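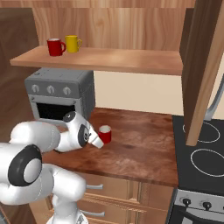 Marlene Oltmanns asked me before the talk whether Zolico sells a robot or a very expensive way of not washing up. Fair. They sell a practice kitchen: software, cups and mugs included, dishes never dirty.

The starter license is 1000 euros and buys 2000 trial runs. I used 1216 before I stopped swearing at the settings menu. (Pause. Drink water.)

Next, the shelf task. Mugs have handles, and handles are where budgets go – say this slowly, Ideno people are in the room.

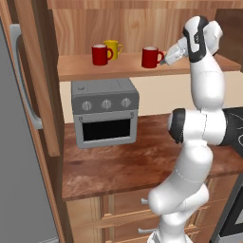

Does the license cover your own kitchen layout? Only on the larger plan, and the import tool costs extra.

Manual: 79 pages, index missing. I'd still renew.

Home Talks Speakers Contact

Related
Strobel grippers, one year on
Bisa support plans compared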